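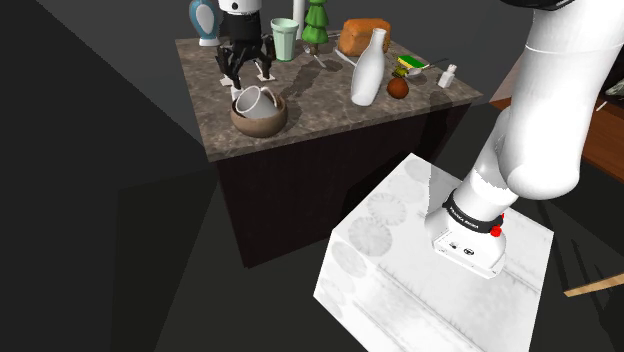
Minutes of the tenants' meeting, Machala House, February, held in the ground floor lounge at 7 p.m. The main business was the refit of the shared kitchen, carried over from the last meeting. The choice of worktop came up first and took longest. Several people like a mottled grey-brown stone with darker veins, like the table top shown, and it was said in its favour that a busy pattern hides crumbs and small stains when the top is crowded with everyone's things. Others would prefer something paler. See item 3.

Present: Mārtiņš Kairys (chair), Přemysl Hubáček (minutes), tenants from all three floors. Apologies from flats 4 and 17. The attendance sheet is in the folder.

1. Minutes of the last meeting

Agreed with one change. Under "Bins", the words "will be moved" should read "may be moved". The chair signed the corrected copy.

2. Matters arising

Back gate. The new latch is fitted. It needs a firm push to close and people are leaving it on the swing. A sign was suggested. The meeting thought we have enough signs. Mārtiņš will ask the locksmith to adjust it when he comes about the meter cupboard.

Stairwell light, second floor. Still on a timer that is too short to get from the front door to flat 12 with shopping. The landlord's office says the timer can be changed but has not given a date. Přemysl to write again, with a copy to the area manager this time.

Pigeons. No change.

Washing line. The post nearest the bike store leans and should not be used for duvets until it has been reset. Flat 9 has offered a bag of postmix left over from their fence at the old house. Accepted with thanks.

3. Shared kitchen

Mārtiņš went through the position. The kitchen fund stands at 3248 pounds, which includes the money from the summer sale. The landlord will pay for plumbing, wiring and the floor. Cupboards, worktop, taps and anything loose come out of the fund.

Prameo have quoted 1057 pounds for taking out the old units and fitting new ones, not counting the units themselves. They can do it in a week if the room is cleared beforehand. They will not move the fridge. A second quote was higher and did not include taking away the rubbish, and the meeting agreed to go with Prameo.

Worktop. Munier have sent a price list and will lend samples for a fortnight against a deposit. Points made in discussion:

Stone is heavy and the existing base units would not carry it. New ones will have to be ordered to suit, and Prameo should be told before they measure.

Several tenants remembered the chipped corner on the present top and asked for the corners to be rounded. Munier charge extra for this. Flat 6 has small children and feels strongly about it. There was general agreement.

Flat 15 asked whether stone marks if lemon juice is left on it. No one was sure about all the types on the list. Přemysl to ask Munier which ones need sealing, and how often.

Flat 2 would sooner have laminate and spend the difference on a better extractor. The present extractor is noisy and does very little. There was some support for this and a fairly long exchange about frying.

A vote was taken on whether to go on looking at stone. Carried. The extractor will be priced separately so that people can see both figures side by side before anything is ordered.

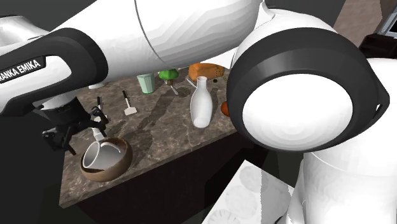 Depth of the worktop. The old one is 60 centimetres from front to back. Flat 11 asked for it to be deeper on the window side so that two people can work there without knocking elbows. Mārtiņš measured the gap during the break and there is room, but the door of the tall cupboard would then catch. It could be hung the other way round. Prameo to advise.

Cupboard colour. Dark fronts were proposed because the white ones look grubby within days. Against this, the room faces north and is gloomy already by mid-afternoon in winter. Left until the samples are here and can be looked at in the room itself, in daylight and with the lights on.

Sockets. The landlord's electrician has allowed for two double sockets. The meeting would like three. Mārtiņš to ask whether we can pay for the extra one.

Use of the kitchen during the works. The lounge will have a kettle, a microwave and the small fridge from the laundry room. No toasters in the lounge, as the alarm in there is very sensitive. Anyone who relies on the shared oven should speak to Mārtiņš and he will try to pair them with a neighbour.

Clearing out. Everything in the kitchen must be boxed and labelled before Prameo start. Unlabelled things will go on the lounge table for a fortnight and then to the charity shop. Flat 8 asked that the large jam pan be kept whatever happens. Agreed. It belongs to the house — it was left to us by Mrs Doyle's family when flat 3 changed hands.

4. House crockery
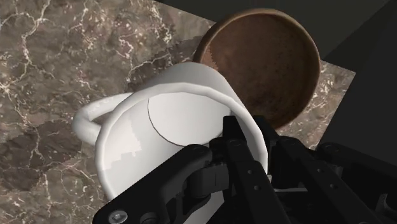 The present set has come down to odd pieces and there was a short discussion on what to replace it with. Skandilano do seconds by the box, and flat 10 has an account there. It was agreed to keep to things that can be matched later. For mugs, plain white with no lettering or decoration, and a thick loop handle that gets a proper grip, as on the white one here. The thin-handled sort we bought last time were disliked by anyone with sore hands. The brown bowl behind it was thought a good colour for soup bowls, though flat 13 would like them to match the mugs. Přemysl will bring one of each to the next meeting if Skandilano will sell singles.

Lids and plastic tubs were raised. There are far too many and very few belong together. Flat 10 will go through them and throw out anything without a partner. Please take home your own before then.

It was asked whether tenants may keep a favourite mug in the shared cupboard. Yes, but it will be used by other people, and the house will not replace it if it gets broken.

5. Kitchen rota

The rota stopped being followed before Christmas and the same few tenants have been doing the floor. All 21 flats are on it, including those who say they never use the kitchen. This was disputed. After discussion it was agreed that a flat may come off the rota if it hands back its kitchen key. Two flats said they would think about it.

The cleaning cupboard is short of cloths, bin liners and washing-up liquid. Bleach was asked for and refused, as it was last year, on account of the carpet outside.

The rota will start again from flat 1 once the new kitchen is open. Until then the lounge should be left as found, with the cups washed and the microwave wiped.

6. Noise

A complaint was read out about chairs being dragged late in the evening in the lounge. Felt pads have been bought and are in the drawer under the noticeboard. Přemysl and flat 14 will put them on. The lounge closes at 10.30 p.m. and this includes birthday parties.

7. Any other business

Parcels. Drivers are leaving them in the porch, where they can be seen from the road. Flat 1 is willing to take in parcels on weekday mornings but cannot store anything large.

Garden. Flat 16 would like to try potatoes in the bed by the wall. No objection. The rhubarb is not to be disturbed.

Keys. One lounge key is still missing. Please check coat pockets.

Heating. The radiator in the hall is hot at the bottom and cold at the top. Mārtiņš has a bleed key and will see to it.

8. Actions

Mārtiņš: confirm with Prameo, ask about the tall cupboard door and the extra socket, price the extractor, speak to the locksmith, bleed the hall radiator.

Přemysl: Munier samples and the question about sealing, letter about the stairwell light, Skandilano, felt pads with flat 14.

Flat 9: postmix for the washing line.

Flat 10: tubs and lids.

The next meeting will be held once the samples have arrived. A notice will go up by the letterboxes and a copy will be put under each door. The meeting closed at 8.50 p.m.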